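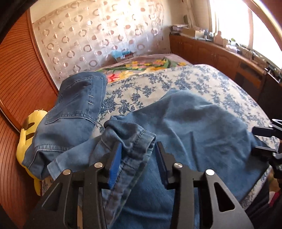 Nathalie Petrenko: start from the hem every time or you'll hate yourself at episode 50. Learned that on towels.

zorkenfan
ok but then the policy only ever sees hem grabs. Mix in waistbands, knees, whatever. Our Risenholm set was 352 demos all starting the same way and it fell apart the second a leg was twisted

Nathalie Petrenko
352 is tiny for denim tho. Not the same problem

dustpan_ml
OP here. Doing jeans folding this week, two grippers, on a real bed. 103 episodes kept so far, tossed the rest. Mostly tracking dropouts — patterned bedding seems fine, glare from the window maybe not?? havent checked properly

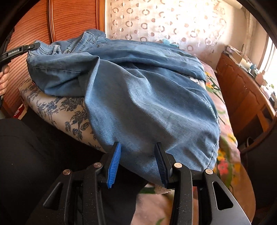
jeans laid across the bed, one gripper at the waistband, jaws open over the leg

robichaud_b
how long per episode. and are you resetting to the same crumple or random

dustpan_ml
random, I just throw them. Roughly 95 seconds each, too long I know

zorkenfan
way too long. Split it — flatten as one task, fold as another. Label the boundary while you record, not after

Nathalie Petrenko
Disagree. Keep the long ones whole, you can always cut later, you cant un-cut. Storage is cheap

zorkenfan
storage yes, my Tuesday evenings no. I did boundaries by hand on the Flanetti clips and never again

robichaud_b
what are you doing with failed grasps? We keep them if the operator recovers, toss if they let go and start over

dustpan_ml
been tossing both... so maybe thats dumb

robichaud_b
yeah keep the recoveries. those are the good ones imo

Nathalie Petrenko
+1 on that at least. And slow down near the hem, fast closes blur the wrist view

dustpan_ml
ok. will redo 2 batches tonight with recoveries left in, mixed starts, and post teh loss curves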